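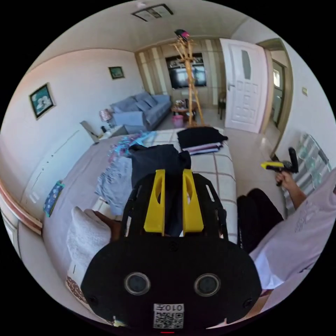 Duygu Yalçınkaya
Co-owner and Manager, Tarton Linen

About Tarton Linen

We wash sheets. We also rent sheets, mend sheets, fold sheets, and drive sheets up hills to people who needed them yesterday. If you run an inn, a guesthouse, or a few rental cabins, and you've started to have feelings about your dryer, you are the sort of person we work for.

My business partner Birsen Akbulut and I started Tarton in the back half of a former carpet showroom on Sperling Road. The front half was still selling carpets at the time. For the first winter our customers walked past a wall of shag samples to drop off their pillowcases, and a fair number of them left with a rug. The carpet people eventually retired and we knocked through the wall, badly. You can still see where Birsen's brother-in-law was sure there was no pipe.

Before Tarton I managed the front desk of a lakeside hotel that sent its laundry two counties away. It came back on Tuesdays. Sometimes it was our laundry. We once had a whole season of towels embroidered with the name of a golf club, and the guests seemed to think more highly of us for it. Birsen was head of housekeeping at the same hotel and thought less highly of it. She kept a notebook of everything that came back wrong, and that notebook was more or less our business plan. The bank wanted something with a chart in it, so we added a chart.

What we do

Rental. You pick a weight of sheet and a size of towel, we bring clean ones, we take away the used ones. We own them and we worry about them. Stains are our problem up to the point where a stain becomes a hole, and then we'll have a friendly talk.

Your own linen, washed. Plenty of inns have their own and like it. Everything gets tagged by customer before it goes near a machine, and it stays in its own load. That costs us some efficiency. It also means Clerkov House gets the Clerkov House quilts back and not a set of beach towels with parrots.

Mending. Oğuzhan Kaplan does all of it, on a machine older than he is. He'll turn a worn sheet sides to middle, which is an old trick and adds years. He'll also tell you when a sheet isn't worth it. He has told me this about several of my shirts.

Teaching. This one we didn't plan. Small places kept asking Birsen to come and show a new hire how to turn over a room, so now she runs a one-day class upstairs, seven people at a time, with real beds. You'll learn corners, the order to work in, how to carry a stack so it arrives as a stack, and how to fold a towel so it looks like you meant it. You won't learn swans. Birsen does not do swans. A man from a honeymoon resort once offered her extra and was given a cup of tea and directions home.

What we don't do

Wedding dresses. Horse blankets, after the spring with the horse blankets. Anything labeled "dry clean only," though we admire your optimism. We also don't do same-day service, except that we do it nearly every Saturday in summer, so please don't tell anyone.

Who's here

Birsen runs the floor and the class. She can tell the thread count of a sheet by rubbing the corner, and she will do this in your house, to your bed, at dinner.

Mojtaba Mohammadi looks after the machines. He came to us from a bakery and says the work is similar, except nobody wants to eat it. The big washer is called Jeteo. I wish there were a story. The letters were on the crate when it was delivered, they weren't the name of the manufacturer, and we never found out what they stood for. Mojtaba talks to it on Monday mornings and I've stopped asking what about.

Oğuzhan mends, as above. His cousin Selim Kaplan drives the van. Selim knows every back door in the valley, which dogs are friendly, and which owners are. If you're a new customer, leave the gate unlatched and don't offer him coffee unless you have a spare half hour.

I do the invoices, the ordering, the phone, and this page. Birsen read a draft and said it had too much about the horse blankets. I've taken most of it out.

How the week goes

Pickups are Monday and Thursday, early. Drop-offs are the day after. The route goes up the east side of the lake and down the west, so if you're on the west side your linens have had a nice drive. The minimum for a rental account is 20 sheet sets, and there's no contract longer than a season. We tried yearly contracts. People signed them in April, full of hope, and by fall they had sold the inn and moved to the coast. Now we just ask for 27 days' notice. It was going to be a month, but I typed it wrong on the first form and it's been that way ever since.

If something comes back wrong, call me. I don't have a script. I'll look for the thing, and if I can't find it I'll replace it, and if it was your grandmother's I'll keep looking. We found a lace runner behind the folding table two years after it went missing. The owner had forgiven us by then and was a little annoyed to have to stop.

A word on white

People ask why nearly everything we rent is white. It can be boiled, it goes with your wallpaper whatever you've done in there, and when one piece wears out the next one matches. We did stock a color once. It was called "oatmeal" in the catalog and it came out of the third wash looking like dishwater. We had 87 of those towels. They are excellent for drying dogs, and if you have a dog, ask Selim.

Come and see us

The door is on the Sperling Road side, under the old carpet sign, which we keep meaning to take down. Parking is behind the building. We're open from seven in the morning until the folding is done. Ring the bell hard, because Jeteo is loud and Mojtaba sings over it.

The next class with open places is in April. Lunch is included. Bring flat shoes and trim your nails, and if you already have a way of doing corners that you're proud of, maybe don't mention it until the afternoon.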